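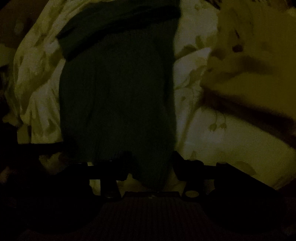
Uma pinça na cama: quatro meses a ensinar uma garra a pegar em roupa

Começou por causa do cesto da roupa, como começam tantas asneiras cá em casa. Eu queria um braço que me arrumasse as camisolas (sim, eu sei) e acabei com uma pinça de mão preta, feita peça a peça entre a mesa da cozinha e a Findomau, a oficina partilhada onde pago quota e onde passo mais horas do que devia. O braço ainda não existe. A pinça existe, e já passou mais tempo em cima da minha cama do que o gato!

A ideia é simples de contar: seguro na pinça com a mão, abro e fecho os dedos, e a câmara que vai montada nela grava tudo do ponto de vista da garra. Mais tarde, quando houver motores, há-de ser o braço a repetir os gestos. Chamei Ustine ao projecto, porque precisava de um nome para a pasta do computador e foi o que saiu.

Pano é do pior que há. Um copo está onde está; uma peça de roupa muda de forma mal lhe tocamos. Nas primeiras tentativas eu fechava os dedos depressa, cheio de confiança, e o tecido fugia-me para o lado, ou então trazia atrás um bocado do lençol. Vai daí redesenhei os dedos: a versão 16 é a que uso agora, com degraus e recortes no contorno. São feios, admito, mas já me afeiçoei. A Grullach, uma lojinha que vende restos de material de impressão 3D, ficou-me com 40 euros só em filamento para os protótipos que foram para o lixo.

E depois há o verde-escuro. Meu Deus, o verde-escuro. Com pouca luz, uma malha dessa cor vira uma mancha quase sem textura, e a pinça, que é preta, aparece logo ali encostada. Eu, que sei o que lá está, às vezes tenho de olhar duas vezes para perceber onde acaba a manga e começa a sombra. Imaginem o programa! Em compensação, o contorno sobre roupa de cama clara vê-se bem, e foi por aí que peguei: primeiro achar a borda da peça, só depois decidir onde apertar.

As roupas de cama estampadas são outra conversa. Temos folhinhas cor de azeitona, temos caras de macaco de boca aberta a sorrir, e cada padrão traz a sua chatice. As folhas confundem-se com vincos. Os macacos, quando o tecido dobra, ficam com a cara toda torta, e o detector de bordas adora-os, marca-os todos como se fossem coisas para apanhar. Pensei em comprar um lençol liso só para isto e depois desisti da ideia, que a casa é o que é e o braço vai ter de viver nela.

O que faço agora é assim: estendo a peça mais ou menos, deixo uma manga esticada para o lado e aproximo a pinça devagar, vinda de baixo. As mangas são óptimas para treinar, têm uma direcção clara e um punho na ponta. O corpo da camisola é que me dá trabalho, porque a garra tapa precisamente o sítio onde quero pegar. Ando a pensar subir a câmara um bocadinho, mas isso mexe com o peso todo e já me dói o pulso.

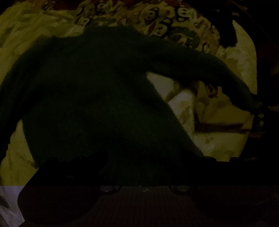 O que falta fazer

Motores, para começar. Tenho debaixo de olho um conjunto usado da Ridgeway, só que ainda estou a discutir comigo próprio se cabe no orçamento do mês. Quero também chegar às 3000 gravações antes de junho, e para isso preciso de mais paciência e de um candeeiro decente no quarto. Entretanto, aceito sugestões para revestir os dedos por dentro: experimentei borracha de câmara de ar e agarra bem, mas deixa um cheiro nas camisolas que vou dizer-vos... Para a semana tento silicone.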